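22 October 2026
Posted by Nazanin Shirazi

Timestamps, grasp frames and a planner that was right all along

I spent most of the past week on a pick-and-place regression in the simulator. The symptom was simple to state. A planned trajectory would pass every collision check, execute without a controller fault, and put the fingers in the wrong place relative to the object. The offset was small enough that most grasps still closed on something, so the success metric barely moved and the bug sat in the main branch from February on.

The stack is the usual one for this blog. Munix does the planning, Standent is the task layer that sequences approach, close, lift and place, and a thin bridge of my own connects both to the renderer and the physics step. The arm model is a Franka with the parallel gripper. Three views are rendered per episode: one from the front of the table, one from the side, and one looking down past the fingers.

My first suspicion was inverse kinematics. I logged the commanded joint positions at the pregrasp waypoint and ran forward kinematics on them offline. The result matched the requested pose to well under a millimeter. I then compared commanded and measured joints at the same tick and found the normal tracking lag during motion and almost none at rest. That ruled out the solver and the controller, and I should have stopped looking at them there. I spent another day on controller gains anyway.

The next candidate was perception. The pose estimator takes depth from the side view, segments the target, and fits a model. I replaced its output with the ground-truth pose from the simulator. The offset got smaller but did not go away, so there were two errors.

The first was a timestamp. The bridge stamped each depth image when the message was published, and the image had been rendered 41 milliseconds earlier. For a fixed camera and a static object this does nothing. For the view that moves with the gripper, the transform lookup returned a camera pose from later in the motion, and the refinement step folded that error into the object pose. The fix is to carry the render time through the whole pipeline:

stamp = frame.sim_time
T_world_cam = tf.lookup("world", "wrist_cam", stamp)

I also made the lookup throw if the requested stamp is outside the buffer. It used to return the nearest available transform without a warning. Please don't write transform code that does this. (I wrote it.)

The second error was in the grasp annotations. Each object in the library has a list of candidate grasps expressed in the object frame. When the meshes were re-exported with the origin at the base, the annotations for 4 of them kept the old origin at the bounding box center. Objects that are wider than they are tall hid the problem, and long ones showed it clearly.

With both fixes in, I reran the tabletop set: 205 episodes, same seeds as before, with 80 of them using the moving-camera refinement. I am not going to quote a success rate until the place phase is scored properly, and the current scoring function only checks the final object position. The offset at finger closure is now inside the tolerance I set for it in every episode I have inspected by hand.

Renders from the tabletop set.

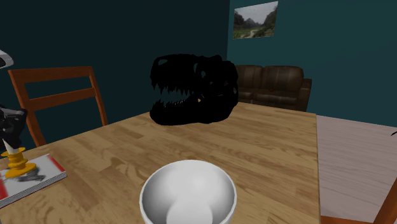
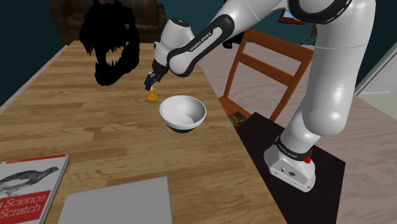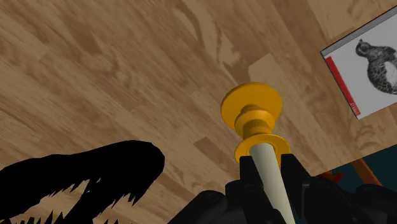
The remaining work is in the collision model, and specifically in how Munix handles concave clutter. By default it wraps every non-target mesh in a single convex hull. That is cheap and conservative, and for a bowl it costs very little unless you want to put something inside it. The black dinosaur skull is a worse case: a hull closes the open jaw and all the space between the teeth, and the planner gives up free volume it could use for the approach. I have a branch that runs convex decomposition at load time and caches the pieces by mesh hash. Planning time goes up, and I want numbers for that before merging. The Wasilewska decomposition settings in the config file are too fine for this purpose and produce slivers that slow the broad phase down, so I am using a coarser resolution with a minimum piece volume. Zelport export still expects one hull per object and will fail on the new format. I have left an assertion there with a readable message, and the converter comes after the scoring function.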